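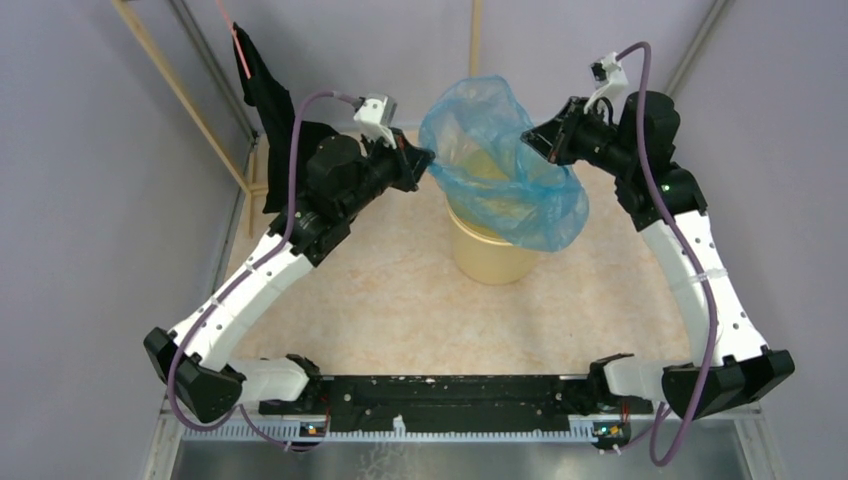
Print this page
E-mail this page

Small Jobs Around the House: The Gallery

11/06/2022

Welcome back, and thank you for all the kind notes since February! We do love the big makeovers here at Pesdale, but the pages people write to us about most are the humble ones, the dusting and sorting and bag-changing that fill up an ordinary Saturday morning (ours, anyway). So we're giving the humble jobs a gallery of their own, and the trash bucket gets to go first.

Yellow bucket, blue bag. I have a real soft spot for a cheerful bucket, and yellow against a beige marble-patterned floor is about as sunny as trash day gets. The blue is see-through, so the two colors play together nicely where the folds come down over the rim.

A word on bags, if you'll bear with me. I like plenty of extra at the top, enough to fold well down the outside, and I never mind a few crumples. Shake the bag open first, push the bottom down with your fist, and then work your way around the rim. I keep a roll of 24 under the sink and tuck 3 spares in the bottom of the bucket, so the next one is right there when you lift the full one out (my mother's trick, and I've never found a better one!).

Still to come are the linen shelf and the boot tray, as soon as I've finished sorting the mittens.

E-mail this page to a friend
Print this page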